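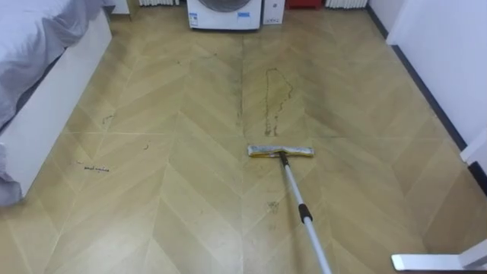

A chevron-patterned floor in light tan and honey tones, with a pale sheet draped over the side of the bed.

Wood flooring moves with the air around it. A plank takes up moisture in humid months and gives it back once the heating comes on, and nearly all of that movement is across the grain. In straight-laid boards, the change adds up in one direction. Angled layouts split it between two, so the gaps in January are narrower but appear along more joints.

Hanan Akl, who runs the test room at Watotwood, keeps sample panels on three subfloors and measures them every 9 days. Her widest readings come from panels glued over fresh concrete. "People check the wood and forget the slab," she says.

Installer Ruba Haddadin leaves boxes open in the room before laying and rejects any plank more than 2 percentage points wetter or drier than the subfloor. On a recent job of 200 square feet, that meant sending back three boxes. She starts angled patterns from a snapped center line and works toward both walls. An error at the first point carries through every row, and trimming at the baseboard won't hide it.

Related
Reading a moisture meter
Abou Jaoude on oil finishes
Plarkalari: a sawmill reopens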